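Home cinema > Projectors > Portable

Leltamier Plenilus portable projector

I run the film nights at Skodville, so I've hauled more projectors up more stairs than I care to remember, and the Plenilus is the one I keep in my own house. I sell it because I like it (I stopped stocking the other small ones in October, they came back too often). It's a squat grey thing with a carry handle, it runs off the mains or its own battery, and it will fill a decent stretch of wall with a picture you'd happily sit through a whole film in front of.

I usually throw it at 70 inches in the front room. It'll go bigger, but the blacks start looking a bit milky and you notice it in anything moody. Old musicals look gorgeous! Cartoons too. If you mostly watch murky thrillers with the lamp on, save up for something brighter or buy a blackout blind.

Sound is fine for dialogue and a bit thin for explosions. There's a headphone socket on the back and I run a cable from that to an old Kuipers speaker, which makes all the difference. Bluetooth works as well, but I get a tiny lag on mine and once I've spotted somebody's lips moving out of time I can't stop looking.

It weighs next to nothing, so it does move about. Ours lives on the shelf by the telly most of the week and then goes wherever people want a film on.

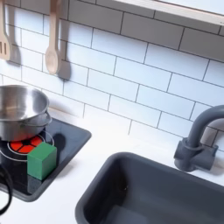

The fan is the thing customers ask me about most. You can hear it in a quiet scene if you're sitting right beside it, so I put mine behind the sofa and forget it's there. Give it a bit of space at the vents and don't stand it on a cushion (I did, it sulked and switched itself off just before the big wedding number).

In the box you get the projector, the mains lead, a remote, a short HDMI cable and a soft bag with a drawstring. The remote takes two AAA batteries, not included, sorry. The battery gave me 73 minutes on full brightness, so plug it in for anything longer than a short feature. Eco mode stretches that a good bit.

I've got 9 in stock at the moment, all grey. The white ones are on order from Leltamier and I'll put them up on this page when they arrive.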